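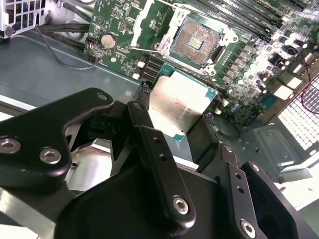
Imisport Reports Results on Robotic Processor Removal and Seating in Used Desktop Computers

Method combines wrist-camera pose correction with force-limited finger motion; full report and trial logs released

Rimwood, Thursday, February 12, 2026. Imisport today released a technical report on a method for removing and seating desktop processors with a single robot arm and a two-finger gripper. The work was carried out at the company's Rimwood laboratory with Livari, which supplied the motion planning software, and covers 116 trials on used computers of mixed age and condition.

In 103 of the 116 trials, the processor was placed in the open socket, the load plate was closed and the lever was latched without a person touching the machine. The remaining trials were stopped by the controller or by the operator. No trial was counted as a success if the computer failed to start afterward.

Processor handling is a common step in refurbishing and parts recovery. It is usually done by hand. The part is small and flat, the free space around the socket is narrow, and the contacts in the socket are easily bent. Most earlier automation work on this task has used a bare board clamped flat on a fixture. The Imisport trials left the board in its case, with cables, memory slots and drive hardware in their normal places.

Method

The system, named Gittins, splits the task into four stages: find the socket, open or close the retention hardware, move the processor, and check the result. Each stage runs under its own controller, and each has a stop condition that can be reached without the others.

Socket location begins with a coarse view taken from above the case. The software fits a model of the socket outline to the image and estimates the tilt of the board. The arm then moves closer and repeats the estimate until two readings in a row agree. Only the wrist camera is used for this step. An overhead camera was tested early in the project and dropped when the case walls and the arm itself blocked too much of the view.

Retention hardware is handled by contact. The fingertips approach the lever from the side, close to a set width and follow an arc computed from the socket model. If the measured force leaves the permitted band, the arm holds its position, backs out along the same path and tries again from a slightly different angle. Two retries are allowed.
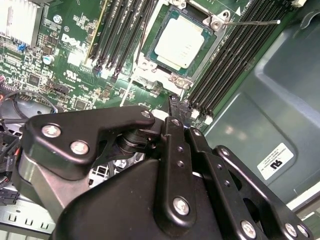 Does the method need a separate program for every model of computer?

It needs a socket model for each socket type, plus a short setup pass for each new case layout. The setup pass records where the arm may travel and where it may not, and takes one operator 12 minutes. It is done once per layout and the result can be reused on any machine of the same type.

Processor transfer uses an edge grasp. The fingers close on two opposite sides of the part, and grip force is kept at the lowest value that prevents slip during a short test motion. The part is then carried over the socket and lowered along the board normal, as estimated in the first stage. Release takes place only after the measured contact pattern matches a stored profile for a part lying flat. A processor that is rotated or resting on the socket wall gives a different profile, and the arm lifts it again.

The final check compares a close view of the socket with a reference view of a correctly seated part. It also checks that the lever is under its catch. The visual check alone missed two poor seatings during development, and the contact profile was added for that reason.

Working Inside the Case

Access was the main limit on speed. Total time per trial was dominated by slow approach moves near parts that the arm must not touch. The planner treats rigid items, such as the drive cage and the mounting brackets, as fixed solids with a small safety margin. Cables are handled differently. They shift between machines of the same model and cannot be taken from a drawing.
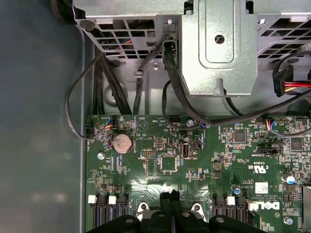
Path planning for the close approach is based on a keep-out map built fresh for each machine. The map is made from several wrist-camera views and marks every area where a cable, connector or raised part has been detected. In a typical desktop layout, a thick black sleeved cable curves along the top edge of the board and separate bundles of colored wires plug in near the corners, while the processor area lies between two banks of memory slots. The planner therefore prefers a path that comes in between the slot banks and keeps the gripper linkages low and outside the cable runs. Where no such path exists, the trial is stopped and the machine is passed to a person.

Text and labels on the board are not used for location. The team tested printed markings as landmarks and found that they could be read from some directions and not from others, and that bright reflections often covered them. Slot latches, mounting screws and the outline of the retention frame gave more stable estimates. Latches were useful because many are white against dark slots, but their color varies within a single bank and the detector had to be trained to accept both.

Lighting was left at the normal level for the laboratory. Glare from the metal heat spreader of the processor was the most frequent source of poor pose readings. The current software takes a second view from a changed wrist angle whenever a large part of the spreader is saturated. This adds time and removes most of the bad readings.

Results and Limits

Of the 13 trials that did not succeed, most ended during the retention stage, when the fingertips slipped from the lever or reached the force limit. A smaller group ended in the location stage on machines with heavy cabling. The report gives the stop reason for each trial, with the force record and the images used by the controller.

Median time for a full seating cycle, from first view to final check, was 103 seconds. A trained technician is faster. The report makes no claim of a labor saving at the present speed, and the work did not include heatsink removal, cleaning of thermal paste or application of new paste. These steps were done by hand before and after each trial.

The method has been tested only on sockets where the contact pins are in the board. Processors with pins on the part itself need a different grasp and a different release test, and are outside the scope of this report. Cases that cannot be laid on their side with the cover off are also excluded. 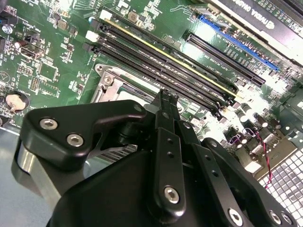
Next Steps

Imisport and Livari will extend the same keep-out map and contact checks to memory modules and expansion cards. Memory slots present a related problem: the fingers must work in narrow gaps between parallel slots, and the latches at the slot ends have to be moved before a module can be taken out. First trials on memory removal are planned for May at the Rimwood laboratory.

A second line of work will address speed. The present controller limits every close move to the same low rate. Initial tests suggest that the rate can be raised in areas where the map shows clear space on both sides of the fingers, with no change to the force limits near the socket.

Availability

The report, the trial logs and the socket models are available from Imisport on request. The Gittins controller is licensed to research groups at no charge for non-commercial use. The Livari planning software is licensed separately. Groups wishing to repeat the trials should plan for a gripper with narrow fingertips, a wrist-mounted camera and a force sensor between the arm and the gripper. Mounting drawings are included with the logs.

About Imisport

Imisport develops test and handling equipment for electronics repair and recovery. The Rimwood laboratory carries out the company's research on robot manipulation.

Press inquiries: Imisport Communications Office, Rimwood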